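La Fundación Panganiban abre la segunda convocatoria de ayudas para renovar electrodomésticos en hogares de renta baja

Por Delia Pop, Oficina de Comunicación
16 de diciembre de 2018
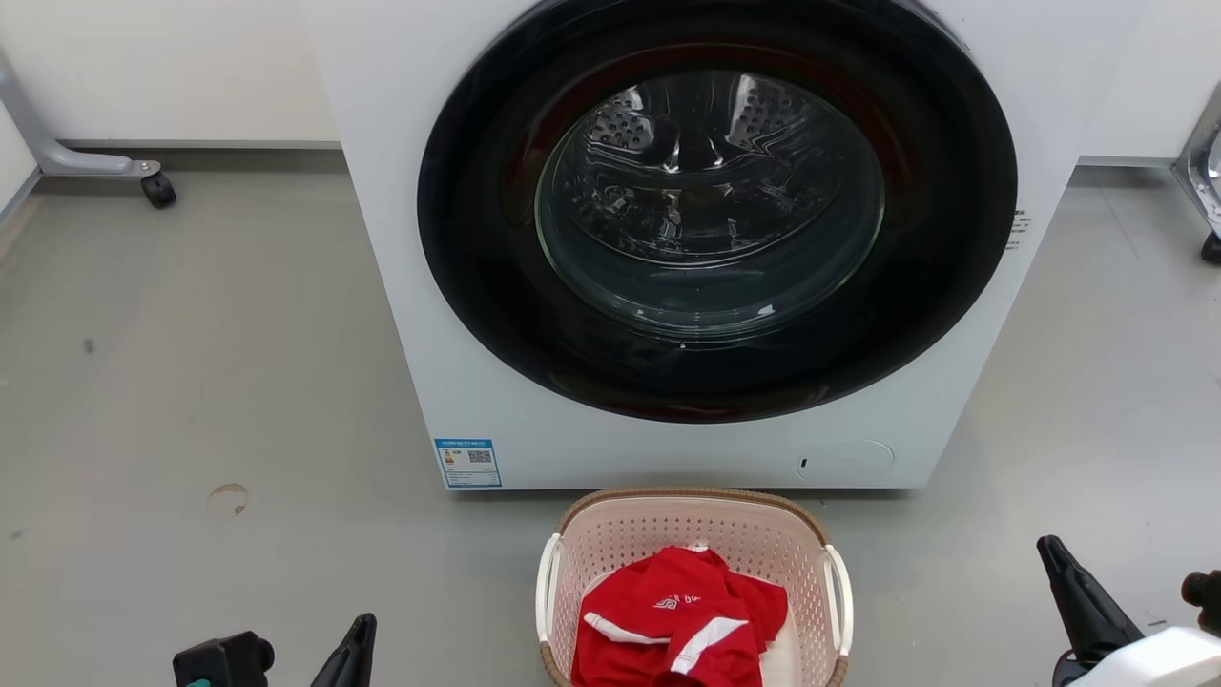 Para Fathima Barua, la primera convocatoria llegó tarde a muchas familias de Brindon, y la segunda solo será útil si los plazos de resolución se acortan de verdad: quien tiene una lavadora averiada, señaló durante la sesión informativa, no puede esperar un invierno entero a que le contesten. La Fundación Panganiban ha recogido esa observación en las nuevas bases, que fijan un plazo máximo de resolución y permiten presentar la solicitud en papel o por vía electrónica.

El programa Stestosum de eficiencia doméstica concederá ayudas directas para sustituir lavadoras, frigoríficos y lavavajillas antiguos por aparatos de menor consumo. La convocatoria se dirige a los hogares empadronados en Brindon y en el municipio vecino de Dillow, tanto en régimen de propiedad como de alquiler. El periodo de solicitud se abrirá en febrero y permanecerá abierto hasta el agotamiento de los fondos.

Durante la primera convocatoria se presentaron 633 solicitudes, de las cuales 516 fueron aprobadas. La mayor parte de las denegaciones se debió a documentación incompleta, en particular a la falta del justificante de retirada del aparato antiguo. La Fundación ha simplificado este requisito: a partir de ahora bastará con el albarán del comercio o con el resguardo del punto limpio, y se admitirá su entrega después de la instalación.

«Hemos revisado cada expediente denegado y hemos encontrado un mismo patrón: hogares que cumplían todas las condiciones económicas y que se quedaron fuera por un papel», declaró Rafsan Mridha, director del programa. «Las nuevas bases corrigen ese defecto y reconocen el derecho a subsanar la solicitud antes de que se dicte resolución.»

Requisitos y tramitación

Podrán solicitar la ayuda las personas mayores de edad que acrediten los ingresos establecidos en las bases y que no hayan recibido otra subvención por el mismo concepto. Cada hogar podrá renovar un máximo de 2 aparatos. En las viviendas alquiladas será necesaria la conformidad por escrito del propietario únicamente cuando el aparato que se sustituye forme parte del inventario del contrato.

Los aparatos nuevos deberán adquirirse en un comercio adherido y llevar la etiqueta energética correspondiente, de la que se adjuntará copia a la solicitud de pago. Los comercios descontarán el importe de la ayuda en el momento de la compra -- una de las principales peticiones de las asociaciones vecinales --, de manera que las familias no tendrán que adelantar el precio íntegro. La liquidación posterior se realizará directamente entre el establecimiento y la Fundación.

Quedan excluidos los aparatos de segunda mano, las reparaciones y las compras anteriores a la fecha de concesión. Las familias que presentaron su solicitud en la primera convocatoria y no obtuvieron la ayuda podrán pedir la reapertura del expediente mediante un impreso abreviado, sin necesidad de aportar de nuevo los documentos que ya obren en poder de la Fundación.

Asesoramiento sobre el uso de los aparatos

Junto con las ayudas económicas, el programa incorpora un servicio gratuito de asesoramiento sobre consumo doméstico. Las sesiones se celebrarán en el centro cívico de Dillow y en la sede de la Fundación en Brindon, y tratarán la lectura de la factura eléctrica, la elección de la potencia contratada y la interpretación de las etiquetas de eficiencia.

Norbert Beneš, responsable técnico del servicio, explicó que una parte considerable del gasto depende de los hábitos de uso. «Lavar con carga completa y a baja temperatura, limpiar el filtro con regularidad y elegir el programa adecuado son decisiones que se notan en la factura», indicó. «El aparato eficiente ayuda, pero conviene saber manejarlo.»

El servicio distribuirá además una guía impresa con consejos de mantenimiento, de la que se editarán cerca de 2000 ejemplares. La guía podrá recogerse en las oficinas de la Fundación, en las bibliotecas de ambos municipios y en los comercios adheridos.

Retirada y reciclaje

Los comercios participantes se comprometen a retirar el aparato antiguo en el mismo momento de la entrega, sin coste para el hogar, y a depositarlo en una instalación autorizada. Cuando el solicitante prefiera llevarlo por sus propios medios al punto limpio, deberá conservar el resguardo hasta la liquidación de la ayuda.

«La sustitución solo tiene sentido ambiental si el equipo viejo sale de la circulación y se trata de forma correcta», afirmó Rin Aoki, coordinadora de sostenibilidad de la Fundación. El área que dirige realizará comprobaciones por muestreo y publicará los resultados en la memoria anual -- incluidos, por primera vez, los datos desglosados por tipo de aparato.

Los establecimientos interesados en adherirse al programa pueden dirigirse ya a la Fundación. Las bases completas, el modelo de solicitud y la relación de comercios participantes estarán disponibles en la sede de Brindon y en el centro cívico de Dillow antes de la apertura del plazo.

Contacto para medios: Delia Pop, Oficina de Comunicación, Fundación Panganiban, Brindon
© Fundación Panganiban. Todos los derechos reservados | Aviso legal | Volver arriba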